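3.2 Storing and drying cups in shared kitchens

Most of the sites in the survey had some fixed place for cups, but few had a rule about how the cups should stand. In the 43 kitchens we visited in February, cups were kept in cupboards, on trays, in drawers and, in a smaller group of sites, in open wire holders set out on a table. The holders interested us most. They hold each cup at the base or the rim and leave the sides open, so a person can see at once which places are taken.

We grouped the holders by the number of places they offered. Single holders were common beside sinks. Double holders, with two round bases joined side by side, were more often found on tables away from the water, where people used them for paper cups. The larger racks had up to 8 places and were mainly used for mugs. Feyisa, the smallest of the four sites with a written kitchen policy, asked staff to leave clean cups upside down. Prestel and Rekow left the matter open. Risteo had a policy on washing but said nothing about storage.

Figure 4. Paper cups and a double wire holder on a table. Two cups stand upside down in the holder; a third is tilted, with its mouth facing up and to the left.
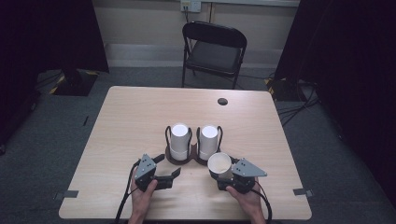 Turning a cup over has two plain effects. It keeps dust off the inside surface, and it puts the rim in contact with whatever is underneath. With a solid tray the second effect can cancel out the first, as the rim then rests on a surface that is seldom wiped. A wire holder reduces the area of contact but does not remove it. Staff at the sites with wire holders told us they wiped the wires less often than the tabletop, and two sites had no record of cleaning them at all.

Paper cups raise a further point. They are light and their walls give under pressure, so a holder that suits a mug may grip a paper cup too loosely or bend its rim. Users dealt with this in different ways. Some pressed the cup down until it stayed put – a habit that left creases in the rim – and others simply set it in place and let it lean. At Rekow, which ordered paper cups in lots of 1,000, creased cups were thrown out unused, and the kitchen log treated them as ordinary waste.

We did not ask people to prefer one position over the other. When the topic came up, those who favoured upright storage said it was quicker to take a cup and fill it. Those who favoured upside-down storage spoke mostly about dust. Both views turned up within the same kitchen at 3 of the sites, and there the cups were usually found in mixed positions. Section 3.3 deals with lids and sleeves, which were stored separately at every site that used them.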